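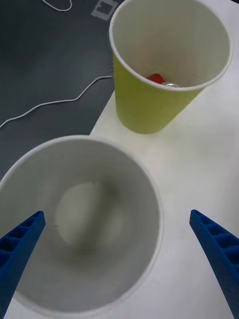
A robot's view of two paper cups, with its own blue fingers on either side of the nearer one.

How do you teach a robot to pick up a cup?

You might think you could just tell it. "Pick up the cup, please." Sadly, a robot has never had breakfast. It has no idea what a cup is, which end is the top, or why squashing one is rude.

So people show it instead. At Firkero, a workshop in Grorcombe, Leonora Manalastas spends her mornings steering a robot's arm by hand while a small camera near its fingers watches. Open the fingers, move in, close them gently, lift. That is one example. Then she puts the cup down somewhere else and does it again.

How many times? For the cup job, 3000. She has had more thrilling jobs, but this one comes with biscuits.

Why so many?

If every example used the same white cup in the same spot, the robot would learn to grab that spot, cup or no cup. So the cups get moved about and swapped for other colours. Look inside the yellow-green one: there's something small and red in there, and something silver and shiny next to it. The white cup looks empty. A robot has to cope with both.

What happens to the examples?

They go into a computer program that hunts for patterns - what the camera saw, and what the fingers did next. After the first 1000, Leonora's robot had a go by itself. It picked up thin air, very carefully.

Are bad tries any use?

Yes, if they are labelled as bad. Jayson Layug checks the recordings and marks the ones that went wrong. He says dropping things is the only part of the job he was already good at.

Try it yourself: write down every step of picking up a cup, then get a friend to follow your words exactly. Use an empty cup.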